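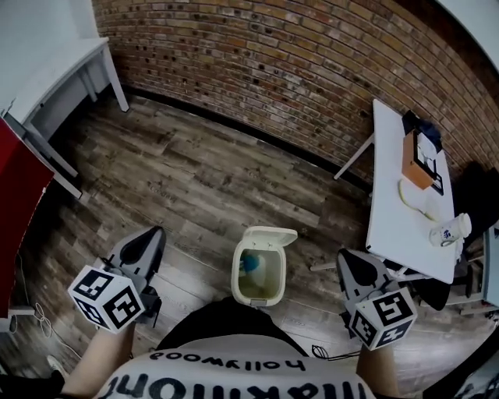
About the Pluketham Robot Workshop

Pluketham is a shared workshop for people who build robots in their own time. We have 49 members at present, most of whom have day jobs in something else. We started in Darnell Castellanos's garage in February with a secondhand drill press and a box of hobby servos, and moved to our current room once the cars had been parked on the street for long enough that his neighbours began to comment.

What we build

The main project is Ollero, a two-armed household robot that members are building from printed parts, off-the-shelf motors and a fair amount of aluminium extrusion. It is meant to do small jobs at floor and table height: picking things up, opening lids, putting rubbish in a bin. The current version has 228 printed parts, down from a good many more. Prints are done on the workshop machines or at home, whichever is free.

Ollero learns from people doing the job first. A member holds a gripper in each hand, works through a task, and the recording goes into the training set. The marker cubes on the grippers let the software work out where each hand is. We have found that ordinary household things make the best practice, and pedal bins and flip-lid bins have given us more trouble than anything else. Lids are light, they move when you touch them, and they don't always stay where you put them.

Gorico is the name of the gripper design. It is now on its third jaw shape. Files and a parts list are free to members, and you are welcome to change them as long as you put your version back in the shared folder with a note saying what you did.

Prothero is the software side -- calibration, recording and playback. It runs on a fairly ordinary desktop computer. Two of our members look after it and would be glad of a third.

How the workshop runs

Membership is $50 a month and covers use of the room, the hand tools, both printers and the soldering station. Filament is charged by weight. The room is open to members from 9 a.m. to 10 p.m., and a build session runs from 6:30 p.m. on the evenings listed on the calendar page. Visitors can come along to a build session without booking.

You do not need to know how to program. Some people come to do wiring, some only print and sand, and recording tasks takes patience more than anything. New members do a short induction on the power tools before using them.

Building at home

Around 81 sets of Gorico parts have gone out to people working on their own, in sheds, basements and spare rooms. If you are one of them, please send us your changes and your failures. The cable routing guide was rewritten after several home builders told us the first one snagged at the wrist -- they were right, and the new one leaves more slack.

Getting in touch

Use the form on the contact page. Darnell answers most of the mail and usually replies within a few days. If you are asking about a broken part, include the part number and the colour of filament you used, as some of the darker batches printed slightly undersize.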